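Last updated: November

marulanda_k
Year in review thread, I'll start. Turned 20, moved out of my parents' place, got my own apartment with 2 roommates. Went to Malta in the spring with my cousins and swam every day. Finished my second year of school. Lost my job at the bakery but found a better one. Pretty good year overall.

purkus
Mine was mixed. I saved 1,000 dollars and then spent all of it on my car in one week. Went to 3 weddings and danced at two of them. I also started the new job at the shop in town, Friday nights off, so no complaints there.

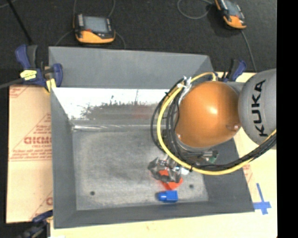
The big metal bin at work.

hosik77
I don't get these threads. Everyone lists trips and birthdays and it's the same stuff every time. A year is just a year.

marulanda_k
You don't have to post in it. I like going back and reading mine from before. I'd forgotten half of what I did.

hosik77
I read my old one too and all I got out of it was that I never learned guitar.

purkus
So put that in. Mine from last time said I'd run a 5K and I still haven't. I don't think it has to be all good news.

hosik77
Fine. Got a dog, moved back to Hosik, quit smoking in the summer. Still no guitar.

marulanda_k
That's a better year than mine. What kind of dog?

hosik77
Beagle mix. She's loud. I still think the thread should wait until the year is over, though.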